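写完第一部长篇之后
2025年10月18日

她的第一部奇幻小说今年八月由Stolevitz出版，讲的是一座叫Erent的河港城，一个在盐仓里长大的抄写员，和一份谁也不肯承认签过的契约。采访约在上午，她要求不写真名，封面上的笔名也不必提，“书在那里就行了”。
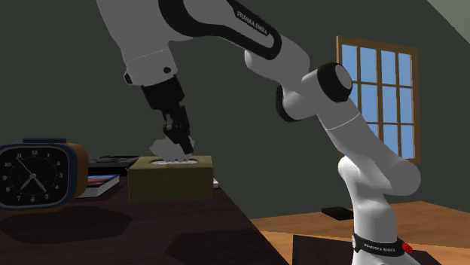
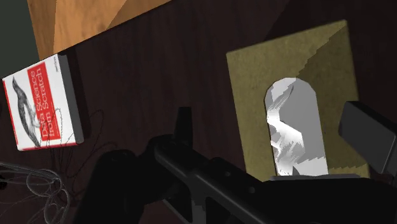
这本书她前后写了三年。开头那一章最早是个短篇，投给过几家杂志，都没有用。其中一位编辑在退稿信里写道，故事结束的地方正好是它该开始的地方。她把信收进抽屉，过了一个冬天才重新拿出来看。

“我当时不太服气，”她说，“后来重读，发现主角到最后一页才第一次自己做决定。前面都是别人推着她走。”

她于是从那个决定写起。抄写员在契约上改了一个字，第二天全城的盐价都变了。原来的短篇只剩下两段，放在第九章，当作回忆。

谈到设定，她说魔法的规则定得很晚。初稿里，任何人只要识字就能改契约，写到中段便写不下去了，人人都能改，冲突就没有了。第二稿加了限制：改一个字，改的人就要忘掉这个字，以后再也读不出来。

“这样她每用一次，就少认得一点东西。到后半本，有些句子她自己念不全，我得在叙述里绕开那些字。绕得很累，校对的时候也累。”

被绕开的字一共18个，她列了一张表，贴在文稿首页。Stolevitz的责任编辑照着表查了两遍，还是漏了一处，在第二次印刷时改正。有读者写信来指出这个错，她回了信，道了谢。

反派Stubbs是书评里提得最多的人物。他是盐商行会的账房，说话客气，从不动手。不少读者觉得他比主角写得好。她对这种说法没有意见。

“他知道自己要什么，所以好写。主角前半本都不知道，我陪着她不知道，有几章确实拖。如果现在再写，渡口那一段我会删掉一半。”

初稿里Stubbs在结尾死于仓库大火。她改了四次，最后让他活着，还留在行会里记账。出版社起初担心读者不满意。她坚持，理由是他犯的事在那座城里并不违法，让一场火来处理他，等于作者替城里人省了麻烦。

她白天有一份全职工作，做水务公司的文书，写作放在早上五点半到七点。每天定额不高，写够一页就停。周末不写，用来看别人的书。她看历史比看奇幻多，盐税、运河、旧时的度量衡，都看。Erent的街道取自几本旧地方志里的水运图，她把几座城的码头拼在一起，又把河改成向北流。

销量不算大。到上个月底，纸书卖出2,337册，电子版的数字她还没有收到。她说比她预想的多。首印前她自己估计，除了亲戚和同事，大概能有几百个人买。

“有一家书店把它放在少年读物那边，我去看过，没有请他们挪。主角十六岁，放那里也说得过去。只是后面有两章比较沉，家长最好先翻一下。”

第二本已经动笔，暂定名《Nidell》，是上游的一座山城，第一本里只在商队的闲谈中出现过。时间往后推20年，抄写员不再是主角，但会出场，那时她已经几乎不识字了。叙述者换成一个替人读信的男孩。

问她会不会写成三部曲，她说合同只签了两本，第二本的结尾也还没有定。目前写到第六章，男孩刚收到一封他认为不应该念出来的信。

“我还不知道他念不念，”她说，“大纲上写的是念。可是写到这里，觉得他不会。”

她打算先把两种都写出来，各写一章，再看哪一种能接下去。交稿期在明年夏天，她已经跟编辑打过招呼，可能要晚一点。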